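Review: the Plivorberg two-finger hand gripper, tried at the Orndale open day 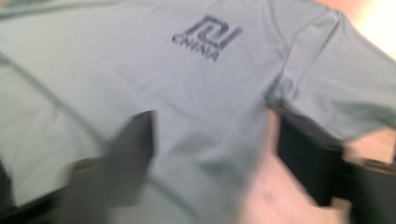

Juhász Makerspace, Textiles and Handling Group

The Plivorberg is a hand-held gripper with a camera on it. The operator squeezes, two fingers close, and the recording is used later to train an arm. Orndale had it set up on its garment bench at the open day in December, and visitors from our group were given time with it in the afternoon session. The task was folding T-shirts laid flat on a table.

Fabric is a hard test for a two-finger tool. A shirt has no fixed shape, it lies close to the surface, and a pinch that misses by a little takes up nothing. The fingers on this unit are dark gray with squared-off tips. Coming down on a pale sage-gray shirt with a small navy logo, they were easy to tell apart from the cloth in the recorded view. I would expect less separation with dark garments, and the demonstration did not include any.

Grip. The square tips work well on a hem or on a sleeve edge, where there is a free border to get under. They are less good in the middle of a panel. To pick up single-layer jersey there, I had to press down and close slowly so the fabric bunched between the tips. Closing fast made them skate. A thinner tip would help, and the Orndale staff said one is in testing.

Weight and balance. The demo unit weighed 367 grams on their bench scale, with the cable unplugged. Most of that sits forward of the hand. It was comfortable for the first ten shirts. By the end of my set of 32 my wrist was tired, and I had started resting the heel of my hand on the table between folds. Anyone planning long recording shifts should budget for breaks or a counterweight.

Camera. The view takes in both fingers and the cloth just ahead of them, which is the part that matters. The weak point is speed. At a normal folding pace the close-up footage smears: seams can still be followed, but the knit is mostly lost and printed logos double up. Slower hands or a shorter exposure with more light on the bench would both improve it. The lighting at the open day was soft and even, good for avoiding hard shadows, less so for freezing motion.

Software. Recordings are sorted in Cerkach, which Orndale runs on an ordinary desktop. Trimming a take is simple. Rejecting one takes 2 clicks too many, and there is no keyboard shortcut. Their shirt library stood at 3,000 takes when we visited — enough, they said, for the arm in the next room to manage a sleeve fold. We watched it do so on one shirt and fail on the next, where it caught both layers of the body.

Verdict. A solid tool for edges, sleeves and hems, and acceptable for flat panels with practice. The camera settings need work before I would use it for fast tasks. We have asked to borrow a unit with the thinner tips and will add notes to this page after trying it on towels and fitted sheets.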